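Odlow Clear Matte Oil for Light Wood
Home > Finishes > Interior > Tabletops and Work Surfaces

Sold by: Wollar
Sizes: pint, quart, gallon
Sheen: matte
Color: clear, with a small amount of white pigment
Application: rag, pad or short-nap roller
Thinning: not required

Overview

Odlow Clear Matte is an oil and wax finish for interior tables, desks, benches and shelving made of maple, birch, ash, beech and other pale woods. It soaks into the surface and leaves a very thin film. Ordinary clear oils turn pale wood yellow or amber on the first coat. The white pigment in this product offsets most of that change and does not hide the grain. It will not lighten wood that has already yellowed under an older finish.

The finish is meant for surfaces that get wiped down daily and sanded now and then. It is not meant for floors, exterior furniture, cutting boards or the insides of closed drawers, where the odor takes a long time to clear.

Surface preparation

Sand to 120 grit, then 150. Stop there. Finer grits close the surface and the oil will sit on top in shiny patches. Vacuum and wipe with a dry cloth. Tack cloths leave a residue and should not be used.

Old varnish, lacquer or paint must come off completely. Surfaces previously treated with wax only can be coated after a mineral spirits wipe and a full day of drying. On veneered tops, confirm the veneer thickness before using a power sander.

Stir the can before use and again every 10 minutes while working. The pigment settles, and oil taken from the top of an unstirred can will dry darker than the rest. Do not shake.

Application

Work at 60 °F or above. Apply a thin coat along the grain, wait 10 minutes, then remove everything that has not soaked in. The surface should feel nearly dry to the hand after wiping. Coat the underside of solid wood tops as well, or the top may cup.

Allow 10 hours before the second coat. Apply 2 coats for desks and shelving and 3 for dining tables and benches. Additional coats build up pigment and make the surface look chalky, especially on end grain.

Light use is possible the day after the last coat. Keep water, tape and rubber feet off the surface until full cure, which takes 10 days in a heated room and longer in an unheated one.

Warning: rags wet with oil can catch fire without any flame or spark. Lay them flat outdoors to dry or soak them in water and store them in a closed metal container before disposal.

Care

Clean with a damp cloth and mild soap. Avoid ammonia, bleach and melamine sponges. Worn areas can be sanded by hand at 150 grit and recoated with the same oil; feather the edge of the repair by a hand's width. Black marks from wet steel are a reaction in the wood itself. Treat them with oxalic acid before recoating.

Storage

Shelf life is 3 years unopened. Opened cans form a skin. Cut it out and discard it, then strain the rest. Cans that have frozen should not be used.

Change notice

Cans made after 17 December 2019 have a revised drier and a new lid. The color match between old and new stock is close, but do not mix them on one top. Batch codes for the revised version start with R.

Related products

Radonjić Pad Applicator, pack of 25
Cirklow Maintenance Soap, concentrate
Odlow Clear Satin Oil (no pigment, for oak and walnut)

Technical questions
Mulugeta Gebru, finishes desk. Include the batch code and the wood species.

Trade accounts and gallon pricing
Dušan Obradović, Wollar. Gallon orders of 25 or more ship on a pallet and need a delivery address with a dock or a liftgate request. Opened cans cannot be returned.
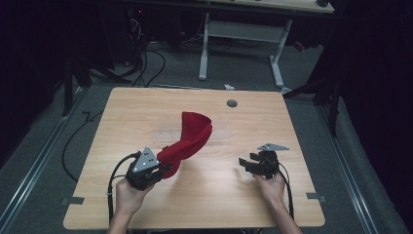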